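Splitting a long two-arm task into stages: has anyone got this working?

Posted 2022-09-10 in Robot learning / Imitation

Hello all! I'm trying to reproduce the staged training result from the Zokden write-up, where a two-arm task is cut into short named stages and the policy is told which stage it is in. We teach by demonstration on our Nalcombe bench, with small household things on the table and a full shopping basket at the back left as clutter. Two moments from our runs:
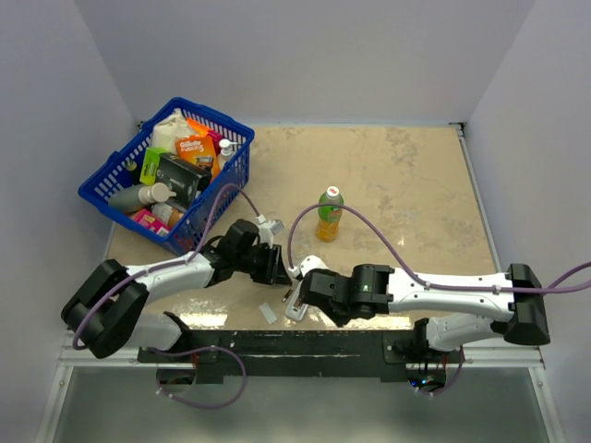
Remote control on the table, battery compartment open.
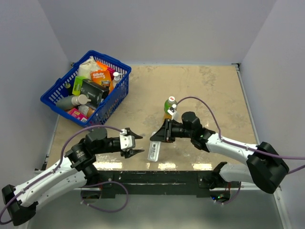 Both arms out over the table, left gripper open and empty.

What I have so far

I've recorded 600 demonstrations and trained one policy on the lot, with no stage labels. It reaches for the right thing most of the time, which made my week! But on the battery job it often goes for the cover before the battery is in. Is it worth going back and labelling everything by stage, or should I simply collect more?

stagehand_lou

Label them, definitely! We had the same fault and more data hardly touched it. The trouble is that an open remote looks nearly the same before and after the arm has had a go at the battery, so a policy working from one picture at a time is guessing.

Start with 3 stages: battery in, cover on, let go. Mark the change at the moment the fingers open, as it's easy to spot in the gripper readings — you can find most of the cuts with a short script and fix the odd ones by hand. On our bench 85 per cent of the runs then went through in the right order, and watching the first one was a joy.

Do keep some runs where the battery gets dropped and picked up again. We threw ours out at first and regretted it.

plattner_fan

just get more demos. We have over 2,000 on the Plattner rig and never labelled any of them, works fine. Ours is only pick and place though

quietgripper

I'd try something cheaper before either of those. Give the policy a short history of gripper positions along with the camera view and train again on the demonstrations you've already got. It took us an afternoon to set up in Palletti and cured a good part of the wrong-order trouble. If it still jumps ahead, add the labels as above.

Also, test with the basket moved or taken away. Our policy had learnt to steer by the clutter — fascinating to see, but a nuisance to undo! I'd love to hear how you get on.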